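Paper is harder than blocks

I am 54 and I have homework again. It is mostly about paper.

Regular readers (hello, Mum) will remember that in autumn I signed up for the evening robotics certificate at Polteson, on the theory that it would get me out of the house and be less damaging to my knees than touch footy. I pictured soldering. I pictured a small wheeled thing that followed a line of black tape on the floor and occasionally hit a skirting board. There was a term of that and I enjoyed it very much. I was good at the tape.

Then we got to the project subject, where you pick a task for a pair of arms and take it to the Brabec in October. The Brabec is an inter-college comp held in a hall in Molden that also does orchid shows. Everybody brings a household or office job that a person could do while talking on the phone, and tries to get a machine to do it while the rest of the hall watches and eats sausage rolls. Last year's winner folded a tea towel. There is footage, and I have seen people less moved at weddings.

I wanted to do blocks. Pick up the block, put down the block, maybe a second block if things were going well. My project partner, Vlastimil Kopecký, is twenty-something years younger than me and has ambition, and he said the judges had seen blocks. He wanted to do filing. Take printed sheets, put them in a lever-arch binder, shut the clip. He said it in the tone of someone suggesting we get a pizza.

I worked in a conveyancing office for a long time before my present career of telling people I'm between things, so I know a bit about filing. I told him it would be easy, and I'd like that struck from the record.

What I'd forgotten, or never noticed, is how much you do with a piece of paper without being asked. You slide a thumb under the corner. You blow on it if it sticks to the one below. You give it a little flick to straighten it, and you square the edges up against your own stomach. The arms don't have a stomach. They have a gripper each, with two stiff fingers that can open and close, and a sheet of A4 has no interest in being gripped by either of them. Come in too high and you've grabbed air. Come in too low and you press the finger into the table and the motor in the elbow starts to make a noise like a kettle with a grievance.

And when you do get hold of it, it moves. A block stays block-shaped while you carry it across the table. I had not properly valued this in a block. Paper droops, then it swings, and then it decides it would like to be a tube. By the time the arm gets where it was going, the edge you were aiming with is somewhere else and facing the door.

Our lecturer is Bohumila Vondráček, who has the calmest face I've ever tried to explain myself to. She came past in our first week on the rig while we had a page wrapped around a wrist like a bandage. She watched it for a bit. "What does it do when it lets go?" she said, and went off to help the team with the egg carton. It took us most of that evening to realise she'd told us what was wrong. We had been putting all our effort into the grab and none into the release, so the page would arrive more or less where we wanted it and then get dragged half off again as the fingers backed out.

How it works, for those who have asked me at barbecues and then looked for the dip: we don't write out the movements. We do the task ourselves by steering the arms, over and over, and the software records what the cameras saw and what the joints did. Then it trains overnight on the recordings and in the morning it has a go. The software is called Ninari. It was written by a previous year's students and handed down with a manual that stops partway through a chapter on calibration. Everyone at Polteson who has used it talks about it the way people talk about a horse.

So most of the project is the recording. You sit there and file the same page. Each attempt runs up to four minutes when I'm driving and a good deal less when Vlastimil is, because he grew up with a controller in his hand and I grew up with a cricket bat. We save the good ones and bin the bad ones, and we disagree about which are which. He wants to throw out anything where the arm hesitates. I think a bit of hesitation is only sensible around a lever-arch clip, having lost skin to them over the years.

We did find out that it learns your habits. I have a way of approaching the paper from slightly too far to the right, then correcting. I hadn't known that about myself. After a week of mostly my recordings, the machine came in from slightly too far to the right, then corrected. Vlastimil thought this was the funniest thing that had ever happened. I felt a bit seen, to tell you the truth, and on the drive home I paid attention to how I parked.

There was also the business of the clip. A lever-arch is a beautiful thing if you have a hand. You flip the lever, the rings come apart, you drop the paper on, you flip it back with a bang that tells the whole office you're working. For a gripper it's a small metal stick that moves in an arc and is stiff at exactly the moment you've run out of reach. One arm has to hold the binder steady or the whole thing skates off across the table with the lever still shut. We worked this out by watching the whole thing skate off across the table with the lever still shut.

What finally helped was giving each arm its own job and sticking to it. We'd been letting them both do a bit of everything, like two people making a bed who aren't speaking. Now one minds the sheet, the other minds the binder, and they swap only when they have to. We wrote it on a card and stuck it where I could see it, as I'm the one who forgets and sends them both after the same corner.

The pages themselves are a report I found in the print room recycling, something dry about economic benefits. I've now looked at it for so many hours that I feel I should have a view on them. I don't. But I could tell you how it bends.

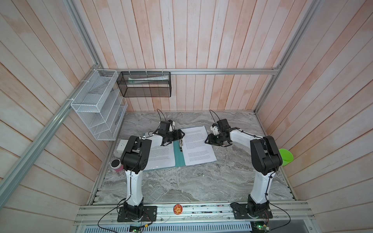 And from the wrist:
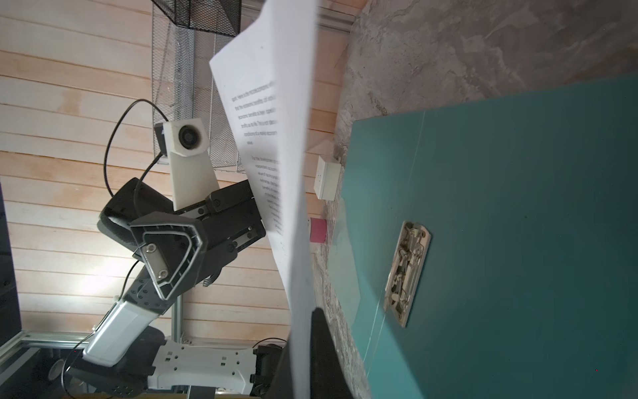 October is closer than it was when I started writing this, and we've agreed on a sort of truce about what we're taking to Molden. Vlastimil's full version is sheets in, clip shut, binder closed, cheers from the orchid people. My version is that we put a page somewhere it was meant to go and then stop touching it. Bohumila has suggested we enter the smaller one and treat the clip as a bonus if the morning run goes well. She says the judges prefer a short thing done cleanly. I've decided she is the wisest person in the building, and Vlastimil has decided she's been got at.

The other trouble is light. Our rig sits under tubes that never change, and the hall in Molden has big windows along one side and a curtain that may or may not be up, depending on who you ring. White paper under a different light is a different animal as far as Ninari is concerned. We're going to do a batch of recordings with a desk lamp shoved in from various silly angles and hope that covers it. I've been told to bring a lamp. I own several, all ugly, and I'm told that's fine for the purpose.

We also need to work out transport. The arms come off their rail if you're patient and have the right hex key, and the right hex key was last seen with the egg carton people. My hatchback will take the lot with the back seats down, provided Vlastimil doesn't mind travelling with a box on his lap. He minds, but he doesn't drive.

If anyone's near Molden and wants to come and watch, it's free to get in and the parking is round the back past the bowls club. The sausage rolls go early. I'll put the running order up when they send it to us, and if somebody has a spare hex key set they'd be willing to lend, please leave a comment or just ring me.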